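Handgreifer im Vergleich: weiße Dreiecksfinger oder schmale Backen für Stoff?

npuma_werkstatt
25. November 2019
Hallo zusammen, wir vergleichen gerade zwei Fingersätze für unsere handgeführten Greifer. Getestet wird mit Tüchern und Topflappen auf dem Holztisch, beidhändig.

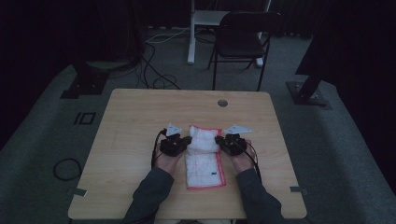 Satz A sind die breiten, dreieckigen Finger von Zollura, Satz B die schmalen Backen von Woltden. Steuerung ist in beiden Fällen die Gretuser-Box, Firmware 3241. Mit Satz A haben wir bisher 57 Durchgänge gemacht, mit Satz B noch deutlich weniger. Mein Eindruck: A fasst gesteppten Stoff sicherer, B kommt besser unter eine einzelne Lage. Hat jemand beides länger benutzt?

Gruß
Rosaura

kincaid_n
Wir hatten B ein halbes Jahr im Einsatz und sind im Juni auf A gewechselt. Bei glattem Stoff war der Unterschied klein. Bei allem, was gefüttert ist, rutschten uns die schmalen Backen an der Kante ab. Welche Schließkraft fahrt ihr?

npuma_werkstatt
Keine geregelte, die Finger werden direkt über den Hebel zugedrückt. Die Box zeichnet nur die Öffnungsweite auf.

m.ticona
Dann vergleicht ihr vor allem die Hände der Bediener. Ohne Kraftmessung sagt mir die Zahl der Durchgänge wenig. Bei uns hat dieselbe Kollegin mit denselben Backen vormittags und nachmittags ganz verschiedene Werte geliefert.

kincaid_n
@m.ticona Sehe ich anders. Wenn immer dieselbe Person abwechselnd mit A und B arbeitet, kann man das schon vergleichen. Für die Frage, welcher Finger am Stoff hängen bleibt, brauche ich keinen Kraftsensor.

m.ticona
Für die grobe Auswahl meinetwegen. Für eine Bestellung über 2.000 Euro hätte ich gern mehr.

elvira77
Kurze Frage zu den Kabeln: Führt ihr die außen am Handgelenk entlang? Bei uns hat das beim Drehen der Hand immer gezogen — wir haben sie dann am Unterarm mit Klettband festgemacht. Danach waren auch die Aussetzer in der Aufzeichnung weg.

npuma_werkstatt
Ja, außen. Klettband probiere ich aus. Aussetzer hatten wir auch, ich hatte den Stecker an der Box im Verdacht.

huaranga_k
Der Stecker kann es trotzdem sein. Die älteren Boxen haben eine Buchse ohne Verriegelung, Benavides verkauft dafür einen Haltebügel. Zu den Fingern: Nehmt A und klebt innen eine dünne Silikonlage auf. Damit bekommt man auch einzelne Lagen hoch.

m.ticona
Silikon zieht nach kurzer Zeit Fusseln und greift dann schlechter als vorher. Würde ich bei Baumwolle nicht machen.

huaranga_k
Abwischen hilft. Wir machen das nach jeder Serie.

npuma_werkstatt
Danke euch. Ich lasse beide Sätze noch einmal abwechselnd von derselben Person fahren, einmal mit und einmal ohne Silikon, und stelle die Öffnungsweiten dann hier ein.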